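Boletín de noviembre
Pan de trigo sarraceno en remojo, sin harina y sin levadura

En el boletín anterior preguntamos qué receta queríais ver explicada con más calma y llegaron 339 respuestas. Ganó con bastante diferencia el pan de sarraceno hecho con el grano entero, el que se tritura después de remojarlo y se deja fermentar solo. Lo hemos preparado muchas veces en la cocina de Dondberg y le hemos cambiado varias cosas desde la primera versión que publicamos, así que quien la tenga guardada puede sustituirla por esta.

Es un pan de molde húmedo, de miga cerrada y corteza fina. Lleva grano, agua, sal y un poco de aceite para el molde. Tiene un punto ácido que se nota más al segundo día. No se parece a un pan de trigo y no sirve para mojar en salsa, porque se deshace. Tostado, con mantequilla o con queso fresco, va muy bien.

Qué sarraceno comprar

Tiene que ser sarraceno crudo y descascarillado. El grano crudo es de color verde claro o beige, con forma de pirámide pequeña. El tostado, que a veces se vende como kasha, es marrón y huele a fruto seco; con ese la masa no fermenta y queda un bloque seco. Si en la bolsa no lo pone, mirad el color.

Nosotros usamos el de Drurum, en saco de papel, y también hemos probado el que venden a granel en la tienda Ní Chonaill. Los dos dan buen resultado. El de Drurum absorbe algo más de agua y la masa queda más espesa, con lo que hay que corregir al triturar. El de Ní Chonaill viene con algún grano partido, lo que no afecta al pan pero sí al aclarado: el agua tarda más en salir limpia.

Para quien no pueda tomar gluten: el sarraceno no lo contiene de forma natural, pero se puede contaminar en el campo o en el molino. En ese caso hay que comprar uno certificado y no usar el de granel.

Ingredientes para un molde

600 gramos de sarraceno crudo en grano
Agua para el remojo, abundante
260 gramos de agua para triturar (puede hacer falta un poco más)
11 gramos de sal fina
Aceite de oliva para el molde
Semillas de sésamo o de girasol para la superficie, opcional

El molde que usamos es alargado, de metal, de 30 centímetros. Con uno de silicona también sale, aunque los lados quedan más pálidos y conviene desmoldar antes del final y devolver el pan al horno sobre la rejilla.

El remojo

Poned el grano en un cuenco grande y cubridlo con agua fría, tres dedos por encima. Dejadlo entre seis y ocho horas. Si lo ponéis a las diez de la noche, por la mañana está listo. Más de doce horas no lo recomendamos: el grano se ablanda demasiado y luego cuesta escurrirlo.

Al cabo de ese tiempo el agua estará espesa y algo babosa. Es normal en el sarraceno, suelta mucho mucílago. Aquí hay dos maneras de proceder y durante un tiempo discutimos bastante cuál era mejor.

La primera consiste en escurrir sin aclarar. El mucílago que queda pegado al grano ayuda a ligar la masa y a retener el gas. La segunda consiste en aclarar a fondo, con lo que el sabor es más suave pero la miga se agrieta con facilidad. Después de hornear las dos versiones el mismo día nos quedamos con la primera. Lo que sí hacemos es lavar el grano antes del remojo, en seco no, con dos o tres aguas, hasta que deje de soltar polvo.

Escurridlo en un colador unos minutos, sin apretar. Con el grano de Drurum los 600 gramos iniciales nos pesaron 875 ya escurridos. Si a vosotros os pesa bastante más, es que todavía lleva agua y tendréis que poner menos al triturar.

Triturar

Pasad el grano a la batidora con los 260 gramos de agua. En una batidora de vaso se hace en dos tandas. Con la batidora de mano también se puede, en un recipiente alto, aunque tarda más y el motor se calienta; id parando.

La textura que buscamos es la de una masa de tortitas gruesa. No tiene que quedar totalmente fina: si se notan algunos trocitos de grano, mejor, la miga gana algo de mordida. Si la masa cae de la cuchara en un bloque, añadid agua de cucharada en cucharada. Si corre como una crema, ya no tiene arreglo fácil, pero puede hornearse igual y saldrá más baja.

La sal no se pone todavía. Se añade después de la fermentación, porque al principio la frena, y en invierno eso puede alargar el proceso medio día. 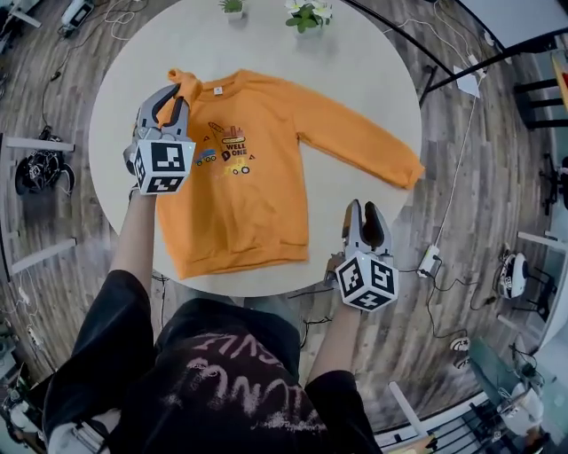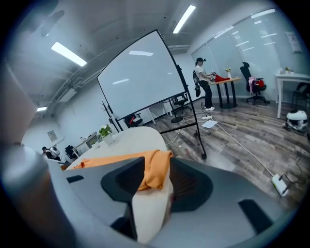
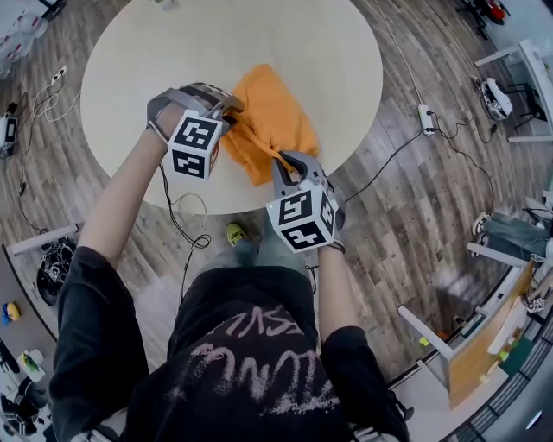 La fermentación

Pasad la masa a un cuenco de vidrio o de cerámica donde ocupe como mucho la mitad. Tapadlo con un plato o con un paño húmedo y dejadlo en un sitio templado. A 24 grados tarda entre doce y dieciocho horas. A 20 grados puede necesitar un día entero. En verano hemos llegado a hornear a las nueve horas, y una vez que esperamos más el pan salió tan ácido que acabó hecho picatostes.

Las señales son estas. La superficie se abomba un poco y aparecen burbujas pequeñas. Al meter una cuchara por el borde se ve la masa llena de aire, como una esponja mojada. El olor recuerda al yogur. A veces la capa de arriba se pone grisácea o rosada muy pálida por el contacto con el aire; el gris no nos preocupa y lo mezclamos, pero si veis rosa fuerte, naranja, pelo o manchas de moho, se tira todo y se empieza otra vez.

Quien tenga prisa puede añadir al triturar una cucharada de masa fermentada de una tanda anterior. Se guarda en un bote en la nevera y aguanta una semana. Con ella el tiempo baja casi a la mitad y el sabor es más constante de un pan a otro.

Del cuenco al molde

Engrasad el molde con aceite y forradlo con papel de horno, también los lados cortos. Este pan se pega mucho. Añadid la sal a la masa y mezcladla con una espátula, con pocas vueltas. Se va a bajar algo, es inevitable.

Volcad la masa en el molde, alisad con la espátula mojada y repartid las semillas por encima. Dejadla reposar tapada entre cuarenta minutos y una hora, hasta que suba un dedo. No esperéis que doble el volumen. Si la dejáis demasiado, sube más pero se hunde en el centro al entrar en el horno, y queda una franja densa debajo de la corteza.

Horneado

Horno precalentado a 200 grados, calor arriba y abajo, sin ventilador. El molde va en la guía del medio. A los veinte minutos bajad a 180 y dejadlo otros cincuenta y cinco. Si las semillas se tuestan demasiado, tapad con papel de aluminio.

Después sacad el pan del molde, quitadle el papel y devolvedlo a la rejilla del horno diez minutos más. Este último paso lo añadimos hace poco y es el que más ha mejorado la corteza.

En el horno Ekon de la cocina pequeña, que calienta más por detrás, giramos el molde a media cocción. Cada horno es distinto. Si tenéis termómetro de cocina, el centro del pan debe marcar 98 grados.

Enfriar y cortar

Hay que dejarlo enfriar del todo sobre una rejilla. Del todo quiere decir cuatro horas por lo menos, y lo mejor es cortarlo al día siguiente. Recién hecho, la miga se queda pegada al cuchillo y parece cruda aunque no lo esté. La mitad de los mensajes que recibimos sobre este pan vienen de ahí.

Cortad rebanadas de un centímetro con cuchillo de sierra. Más finas se rompen.

Conservación

Envuelto en un paño aguanta dos días a temperatura ambiente. En la nevera, dentro de una bolsa, cinco o seis, aunque se endurece y hay que tostarlo. Para congelar, lo cortamos antes y ponemos papel entre las rebanadas. Van directas del congelador a la tostadora.

Preguntas que han llegado

¿Se puede hacer con harina de sarraceno? Se puede hacer un pan con ella, pero es otra receta, con otra cantidad de agua. Con la harina corriente la masa fermentada de este modo se separa y queda una capa de líquido encima.

¿Puedo cambiar parte del grano por otra cosa? Hemos probado a sustituir 100 gramos por mijo y por quinoa. Con mijo queda un poco más seco y más amarillo. Con quinoa hay que lavarla muchísimo, porque si no amarga. También admite un puñado de nueces o de pasas, que se añaden junto con la sal.

Mi masa no ha hecho burbujas. Casi siempre es temperatura. Acercad el cuenco a un radiador, sin tocarlo, o metedlo en el horno apagado con la luz encendida, y dadle unas horas más. Si después de un día y medio sigue plana, revisad que el grano no fuera tostado.

¿Sirve una panificadora? Solo el programa de horneado, con la masa ya fermentada. El amasado no hace falta y le quita el aire.

Me ha quedado un hueco grande debajo de la corteza. Fermentó de más en el molde. La próxima vez, acortad el reposo final a media hora.

¿Se puede hacer en moldes pequeños? Sí, en los de magdalena grandes. Treinta y cinco minutos a 190 grados. Salen más secos por fuera y hay quien los prefiere así.

Para el próximo boletín

Estamos probando unas galletas saladas con el sarraceno que sobra del remojo, extendido muy fino entre dos papeles. De momento las de romero salen bien y las de cebolla se queman por los bordes antes de secarse en el centro. Si alguien tiene una proporción que le funcione con cebolla fresca, puede contestar a este correo.

Los sacos de Drurum del pedido conjunto se recogen en Dondberg, por la tarde, de cinco a siete y media. Traed bolsa o recipiente propio quienes hayáis pedido medio saco.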